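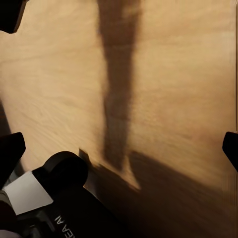
Light wood grain with a dark shadow down the middle.

Builders wanted for the Alwood glider test crew

Hi, I'm Bereket Mekonnen, and I'm looking for people who like building model gliders and don't mind telling me what's wrong with mine.

I've been drawing up a balsa thermal glider called the Pant for a long while now (yes, I know, my brother named it and it stuck). It's a rudder and elevator ship with a bolt-on wing, meant for somebody who has put together a kit or two and wants something that will stay up on a quiet evening without a lot of fuss. I've built three of them myself and I'm pretty happy with how it flies. The trouble is that I know every part by heart, so I skip right over my own instructions. I need fresh hands on it before Alwood starts cutting the real run of kits!

So I'm looking for 10 builders. Each one gets a complete short kit: laser cut ribs and formers, the full-size plan, the wing joiner, pushrods and a bag of hardware. You supply the strip and sheet wood, the covering, glue, two small servos and a receiver. If you've been building for any time at all you probably have most of that in a drawer already. The kit is yours to keep and so is the airplane, whatever shape it ends up in. There's no pay, I should say that plainly, but I cover shipping both ways if a part has to come back to me.

What I'd ask from you is a build log. Nothing fancy – a notebook page per evening is great, typed or handwritten, with the places where you had to stop and scratch your head. The current instructions run 47 steps and I have a strong feeling that a few of them are in the wrong order. The part where the stab saddle goes in is my main suspect. I also want to know about slots that are too tight, ribs that break when you punch them out of the sheet, and anything you changed on your own. Please do change things! If you'd rather run pull-pull lines to the rudder or put in a bigger hatch, go ahead and just write it down. 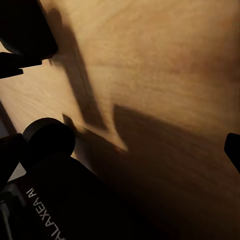 Soft-edged shadows across the tabletop.

You should have at least one finished balsa model behind you, and you should be comfortable flying something with no ailerons. I'd love a mix of people. I have plenty of old hands around me at the Undale field, so if you came to this from foam and you're on your second or third wooden airplane, please don't be shy. You're probably the person I need most. Somebody who flies off a slope would be great too, as all of my own flying has been over flat ground with a hi-start.

You'll need a flat building board long enough for a wing panel, a place where you're allowed to fly, and some free evenings from October on. I'd like the airframes finished and flown by the time the weather gets ugly, but I'm not going to chase anybody. Life happens. If you know ahead of time that you have a move or a new baby coming, maybe sit this round out and catch the next one.

Flying reports are the fun part. I want your final weight, where you ended up with the balance point, how much down trim you needed on the launch, and how it behaves when it gets slow in a turn. Mine drops a wing a little if I get greedy with the elevator, and I'd like to know if that's the design or just my crooked covering job. If you break it, tell me how and where it let go – I learn more from that than from a perfect flight.

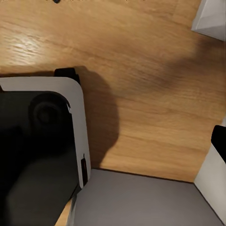
Pale grey and black gripper over light oak-colored wood.

To apply, send me a note through the contact form on the Alwood page and put job number 2912 in the subject line so it lands in the right folder. Tell me what you've built, what you fly now, which radio gear you'd be putting in, and roughly where you live. A couple of pictures of past builds would be nice. Include a bad one if you have it, I like seeing repairs.

I read these myself in the evenings after work, usually past 8, so give me a little while to answer. If all the spots are gone I'll ask if you want to stay on the list for the Pokico, which is the smaller hand-launch version. That one is still mostly pencil lines and eraser crumbs, but the wing is drawn and I'm itching to cut some ribs.

Bereket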